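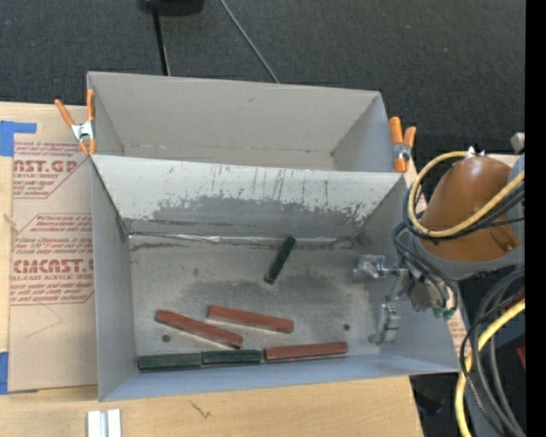

Why do we use clamps?

Sometimes you need two things to stay side by side while you work. You could hold them with your hands, but then you can't do anything else. A clamp holds them for you.

The clamps with orange grips are called spring clamps. They work a bit like a clothes peg. Squeeze the handles and the jaws open. Let go and the spring pushes the jaws shut again. The part in the middle, where the two halves turn, is called the pivot.

Two grey bins are standing on the table, one behind the other. The back one has a clamp at each side. The front one has green and reddish-brown blocks in it.

What is a bin for?

A bin with an open top keeps small things together. Its walls stop blocks from sliding off the table, and you can still see what is inside. With two bins you can sort. Try putting one colour in the first bin and the other colour in the second.

Bins that get used a lot pick up marks. Scuffs, scrapes and smudges do not stop a bin from doing its job.

Try it yourself

You will need 2 empty boxes, some blocks and a few clothes pegs.

1. Put the boxes next to each other on a table.
2. Peg the two edges together where they meet.
3. Push one box gently. Does the other one move too?
4. Take the pegs off and push again.

Keep your fingers away from the jaws of a big clamp. Ask a grown-up to help you open it.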